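Are there any actual rules for where you can and can't record with hand-held grippers?

Posted in Home Robotics > Data and Teaching > Good practice

Gil_Nollham

I've been collecting household demonstrations for a couple of months with a pair of hand-held grippers, the sort with a marker cube on each one. Wiping, tidying, putting lids back on things. We have a house guide at Triltudon, and it is five pages long, and four of those are about naming files.

My trouble is with gaps. The task list now includes "clean beside appliance", which whoever wrote it clearly pictured as a generous avenue with good lighting. In my flat it is a slot. I can get one hand in, more or less, and then the second hand has to hover and look useful. The reviewer keeps sending my takes back with the single word "occlusion", and last week I got "clutter" as well, which I took personally.

So: is there a recognised standard for this? Minimum clearance, how much of the cube has to stay in view, whether you're supposed to tidy up first or leave the place as people live in it? I've read the guide twice and searched the old threads here. The only firm figure I found was someone insisting on 1750 mm of clear floor, and I don't have that in any direction, including up.

Edited to add: yes, I do switch things off at the wall first. Three people have now messaged me about it.

3 replies, sorted by most helpful

Jitendra Malhotra

There's no standard that I know of. There are proper safety standards for industrial arms and for mobile machines, and people love to quote them at you, but they're about stopping a machine from hurting someone. A person crouching by an appliance with a gripper in each hand doesn't come under them in any useful way. What you have is house rules, and every house has its own.

I wrote ours at Griltmont, so blame me for the following.

Markers. We ask that at least two faces of each cube can be seen by the head camera for most of the take, and one face at all times. If a cube goes fully dark for longer than a breath, we bin the take. Tilting your wrist outwards buys you a face more often than you'd think.

Sleeves. Roll them up or wear something close-fitting. A loose cuff will wander over a marker at the worst moment, and you won't notice until playback.

Clutter. Leave it, within reason. A robot that has only ever seen show homes is going to have a difficult first morning. Move anything breakable, anything with a name and address on it, and any cord you might kneel on. Bags on the floor can stay where they are. Write down that you left them.

Narrow spaces. Work them with one hand and park the other somewhere visible, still and out of the way. It needn't look busy. My own go at a corner job, with the right hand down where the appliance meets the wall and something purple in the fingers:

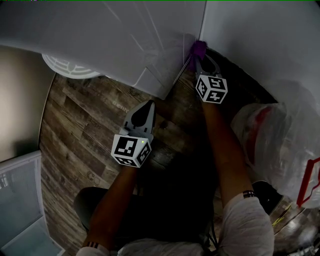 What I'd check before pressing record

1. Do a dry run with your eyes open for where your elbows go. If you have to twist to reach, stop, and shift your knees instead of your back.

2. Look at the lighting inside the gap. A small lamp on the floor helps, pointing away from you. Pointing it at the cubes washes out the pattern, and I have 1382 rejected clips from our first October to prove it.

3. Say the start and end of the task out loud if your setup records sound. If it doesn't, hold both grippers open and still for a moment at each end.

4. Never force the fingers. If the cloth is stuck, let go, back out and mark the take as failed. Failed takes are worth keeping, provided they're labelled. An unlabelled failure is a lie with good lighting.

5. Stop when your hand gets tired. We swap after 20 clips, or sooner if someone starts sighing.

As for the 1750 mm person, I think that was me, years ago, talking about a full-sized arm on a trolley. It has nothing to do with hand-held kit and I'd be glad if it could be allowed to die.

Si-eun Seo

Agree with most of that, but I'd argue about binning the dark takes. Ours go in a separate folder marked as hidden-marker clips. If the tracking picks up again cleanly on the way out, the middle can sometimes be filled in, and tight corners are precisely the thing we're short of. Ask your reviewer which way they work before you throw anything out. "Occlusion" on its own could mean "reject" or it could mean "noted". A one-word review is its own breach of good practice, if you ask me.

Also, put the rule version in your notes for each session. We changed our sleeve rule halfway through a batch and spent a miserable fortnight working out which clips came before it.

On tidying: ours says "as lived in, minus hazards". People still hoover first. I've given up.

mopandbucket

just pull the appliance out from the wall?

Gil_Nollham (original poster)

It's fixed in. I did try.

Thanks both, the parked hand is what I was getting wrong. I've been waving mine about like I was guiding in a plane. I've asked the reviewer what "occlusion" means and had the answer "partial", so we're up to two words. Will report back if we reach a sentence.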